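Keeping the Pusher Cell Honest: Setup and Upkeep of the Block Table

Student project report, second year automation module

Posted in Coursework | 9 comments | Shared 163 times

1. What we were asked to do

The brief was one line long. We were to take over the block-pushing cell from the previous group, get it into a state where it could be trusted for a full session, and write down how. The previous group's notes were two pages, one of which was a parts order for Hellus cable ties.

The cell is a single arm over a blue perforated table. It has no gripper. It has a plain rod, and it moves things by leaning on them. Everything in this report is about the table, the board, the rod and the marker, and very little is about clever software, which will disappoint the members of our group who joined for the clever software.

2. The state of it in June

On the first afternoon we ran the homing routine and then asked the arm to touch the middle of the board. It touched a spot 9 mm away with great confidence. We asked again and it touched the same wrong spot, so at least it was repeatable. Our supervisor pointed out that a machine which is wrong in the same place every time is nearly finished, and went to lunch.

We found two causes. The board had crept on the table, and the rod was sitting slightly crooked in its collar. Neither had been mentioned in the notes, although the cable ties had.

3. Fixing the board

A pushing robot pushes the board as well as the blocks if you let it. Friction does the rest. The board had been held down at the back with double-sided tape from Trendunen, sold as suitable for carpets. I have no complaint about it on carpets.

We took the board off, scraped the tape away (most of one afternoon, two plastic scrapers, one of them now retired) and squared the near edge against a row of holes in the table. The hole grid is the best measuring tool in the room and it came free with the table. Fasteners then went in close to the front edge, near the corners, and we did them up by hand before tightening each a quarter turn at a time. Doing one fully and then the other swings the board round, as we established by doing it.

The board itself is pale wood with a small knot and a blemish or two. There was a proposal to sand it and varnish it. We tried varnish on an offcut, and the blocks slid on it like curling stones, so the board stays as it is. It gets a dry cloth before each session.

4. The rod

The rod goes up into a metal collar, and the collar is where the trouble lives. A rod that leans by a hair at the top is out by rather more at the tip, and the tip is the only part that does any work.

Our routine, in the order we now do it:

Park the arm high and hit the stop. Wait for the brakes to click.
Wipe the rod and the inside of the collar. Grit gets in there from somewhere.
Seat the rod fully, then nip the collar up until the rod just resists turning.
Lower the tip slowly over bare board, stopping short, and look at it from the front and then from the side with a set square.
Tighten, check again, swear mildly, loosen, repeat.

A slight lean can be lived with if it is measured and typed into the tool offset. We fought ours for three sessions before accepting this. The Gittins collar key that came with the cell is a shade too short to get any purchase on, and we recommend borrowing a longer one from the workshop and then giving it back, in that order.
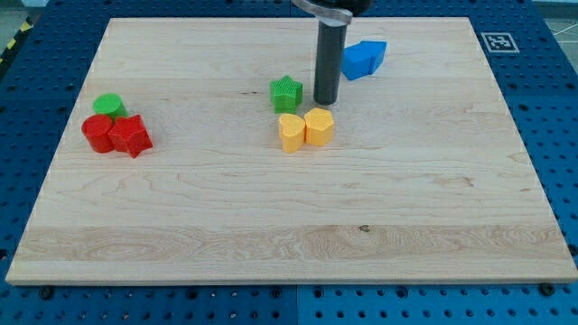
How far above the board should the tip of the rod travel during a push?

We set it at 2 mm. Lower than that and any small error in the height calibration has the rod scraping the wood, and higher than that it starts to ride up on the blocks and tip them over. The gap is checked with a feeler gauge at each corner of the board and once in the middle.

5. The marker and the camera

The position of the table is read from a square black-and-white marker stuck on its surface beside the board. It must be flat and clean, and it must not be leaned on by a student with a coffee. Ours had lifted at a corner, which was enough to make the software think the table was on a gentle hill. We peeled it off, cleaned the patch beneath and fitted a new print.

After any change to the marker the calibration has to be redone from scratch. It takes the length of a cup of tea, provided the tea is drunk somewhere else.

6. The test

With everything tight we ran up to 300 pushes in a session, using the coloured blocks, and checked the tip against a pencil cross on a spare sheet before and after. The stars were the awkward ones. Push a star on a point and it spins; push it between two points and it goes more or less where it is told. Cylinders are obedient as long as you push through the middle, and wander off to one side when you don't.

The error at the end of our last session was too small for us to measure with a steel rule. We don't own anything better than a steel rule, so that is our result.

7. What we would do differently

Read the torque setting before tightening. Label the cables on the floor – we traced the same one twice. Keep a log sheet by the cell from the first day, since ours, which is called Fundow after a typing error in the file name, only begins halfway through the project and is no help at all with the first half.

The spare rod is in the second drawer. The drawer sticks.

Comments

pegboard_pat: We had the same creep with our board. Ended up bolting it as well. Carpet tape has a lot to answer for.

slowarm: Did you try a rounded tip against a flat one? Our flat one caught on every edge going.

author: Only ever used the rounded one. The flat one may be in the drawer.

mirela_k: Can confirm the drawer sticks.

Show 5 more comments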